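Workshop notebook, June 28, 2023

Long one today, so bear with me. The Tonstead road race is in July and we've promised the club a timing mat that doesn't drop runners when they come over in a bunch, which is exactly what the old one did at the spring 10k (I still wince thinking of that results sheet!).

I started with the Imex reader, set to the lower power, and walked four tags across the mat at a gentle jog. All four came up nicely.

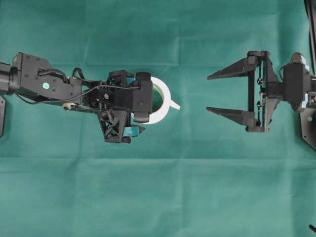
Then I tried them bunched together, tags pinned to one long strip of card, and lost one on the second pass. I turned the power up and it came back, but I'd rather like to know why before trusting it with a whole field of runners and their proud families waiting at the finish.

The Meltumer antenna seems happier near the edges of the mat, though it does sulk when the cable is coiled – please leave it laid out straight, whoever has it next.

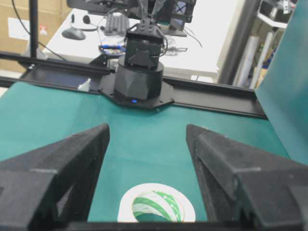

Obradović reckons the dropped tag was simply upside down on the card, and would like the test run again with the tags on real shoes before anybody fiddles with the settings. Fair point, and I should have thought of it myself.
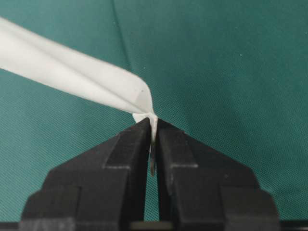 Still to do before July

Run 60 passes with tags on shoes, mixed paces, and write down every miss.
Try the mat with 7 tags crossing together.
Charge the spare battery and label it, please, as the two look just the same in the dark of an early start.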